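Does Sorting at the Curb Pay Off? A Look at the Brerby Two-Bin Trial

Student project report, Waste and Materials module
Submitted March 7, 2022

Background

The town of Brerby switched part of its household collection from one mixed recycling bin to two: one for paper and card, one for cans, glass and plastic. The leaflet sent to residents said the change would give "cleaner material and a better return for everyone." I wanted to know if that claim could be checked by an outsider with no budget. My short answer is that part of it can, and that the part which can be checked is weaker than the leaflet makes it sound.

The trial covered 1,715 homes on the Umbridge side of town. The Weswood side kept the single bin and was used by the town as the comparison. I question that choice below.

What I did

I read the town's trial summary and the tonnage sheets that go with it. I also put 400 paper surveys through doors, half on each side, and got 102 back. That is a poor return. People who bother to fill in a survey on bins are probably people who care about bins, so I would not lean on the answers for anything exact.

In January I spent 12 mornings walking the collection routes before the trucks came, noting which bins had the wrong things in them where the lids were open or overfull. I did not open closed lids. This means my notes only cover the fullest bins, and a full bin may well be a badly sorted one. I could not find a way around this.

Findings

The town's sheets show less waste paper being turned away from the Umbridge side during the trial. I have no reason to doubt the figures, but the sheets count a load as "turned away" only when the whole load is refused. A load that is half spoiled and accepted at a lower price looks the same as a clean one. The summary does not mention this anywhere. I found it in a footnote to the second sheet.

The bigger problem is the comparison. Umbridge is mostly houses with driveways and room for two bins. Weswood has far more apartments, with shared bins in a yard, and shared bins are known to collect all sorts. If Umbridge paper was cleaner during the trial, it may have been cleaner before it too. The town did not publish figures for the months before, and my request for them had not been answered when I handed this in.
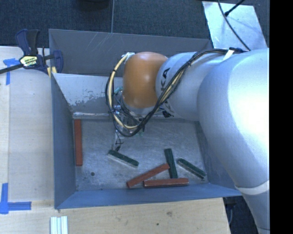 Chaiyaporn, reading a first draft of this section, thought I was being too hard on the town: a small place cannot run a trial like a lab would, and if they had waited for a perfect match between two areas they would still be waiting. Fair enough, but a small place can still say in its leaflet that the two areas were different. It chose the phrase "a direct comparison" and I think it has to live with that.

The surveys did turn up one thing I had not planned for. Several people on the Umbridge side wrote that they now put greasy card and pizza boxes in the trash when they are not sure, where before they would have tossed them in the recycling. That would make the paper cleaner — and would also mean less of it. A falling total is just what the tonnage sheet shows for paper, and the summary puts it down to fewer newspapers. It could be either, or both. There is no way to tell from the sheets.

Cost

The leaflet's "better return" is the claim I trust least. Two bins need either two trips or a split truck. The summary lists the price of the new bins but leaves out fuel and crew hours, which it says will be "reviewed separately." Until that review appears, no one outside the town office can say whether the better price for clean paper covers the extra driving. I tried a rough sum of my own and gave it up, as nearly every number in it was a guess.

Limits of this project

My survey was small and lopsided. My route notes were taken in one winter month, when there is a lot of packaging left over from the holidays and people may be sorting in a hurry in the dark. I also live on the Weswood side and use a shared bin, which may color how I see things.

What I would do next

Ask again for the earlier figures. Pick a few Weswood streets with driveways and compare them with similar Umbridge streets over the same weeks. Weigh the trash as well as the recycling, so that card moving from one to the other shows up.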